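What the Tray Arm Left Us

I have worked in the meal service at Kellier for long enough to have trained most of the people on the day shift. Kellier is a care home with a children's respite wing, and our kitchen sends out drinks, snacks and three meals a day. In January the management brought in two robot arms from Clustport to set up drink trays. I was asked to help with the changeover, and I have been asked many times since what I think of it. This is my answer.

I think the arms should stay. I also think the way the work was divided up around them is wrong, and that it can be fixed without much money.

Before the arms, setting up drinks took two people most of the morning. You put out a tray, put a cup on it, checked the name against the diet sheet, and moved on to the next one. On a full day we sent out 774 cups. It was dull and it was hard on the wrists and shoulders. I have had treatment for my own shoulder twice. When people outside the kitchen talk about machines taking away meaningful work, I would like them to spend one morning at that counter.

But the job had other things folded into it. Whoever set up the trays in the respite wing was also the person who carried them in. She knew which child would drink from a small cup and which one would tip it over. She noticed when a cup came back full. None of that was in the job description, so none of it was counted when the job was handed over.

The planning documents called the task "cup placement." They gave a cycle time and an error rate. They treated it as one movement repeated.
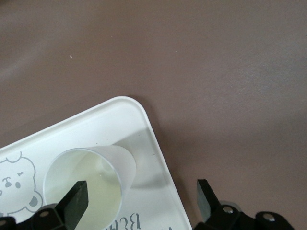
A cup on one of the bear trays, with the gripper fingers open.

People who watch the arms for the first time tend to look at the grip. I look at where the fingers go. A person setting up drinks learns in her first week to keep her fingers on the outside of the cup. If a finger goes over the rim, you throw the drink out, wash your hands and start again. There is no argument about it. The same rule has to hold for a machine, and a person has to be standing there to apply it. A finger in the cup means the drink is thrown out and the finger is cleaned.

That rule was not in the first set of instructions we were given. Austra Rebane, who runs our morning shift, wrote it in by hand and taped it to the counter. It is now part of the printed sheet. In our first full month she and her team threw out 102 drinks, for all causes, and logged every one. The log is the most useful document we have about the arms, and it was made by kitchen workers who were given no extra time to make it.

My complaint is about that time. The case for the arms was built on hours saved. The hours were taken out of the schedule on the first day, before anyone knew what watching the arms would require. One of the two morning positions was moved to the laundry. The person left in the kitchen now does the watching, the cleaning, the logging and the diet sheets. Her shoulder is better off. Her attention is used up by ten o'clock.

Watching a machine is work. It is a different kind of tired from lifting. You cannot chat while you do it, and you cannot let your mind go somewhere else, as you could when your own hands were doing the job. Two of my coworkers have told me they would go back to the old way if they could. Three have told me they never would. I believe all five.

Then there is the pay. The morning position is still graded as a kitchen assistant. The person in it now decides when to stop a machine and when food is safe to send to a sick child. At Pilura, the home across the river, the same duties were moved up a grade before their system was switched on. Our management says the grades will be reviewed once things have settled. In my experience things settle at whatever grade they are already on.

I would ask for three changes. Bring the second position back to the kitchen for half of each morning. Count the logging as paid work with its own time on the schedule. Let the person who watches the arm carry the trays to the respite wing at least some days of the week, so that she sees which cups come back full.

The last one matters most to me. The arms can go on setting out cups. The walk down the hall should go back to the people who used to make it.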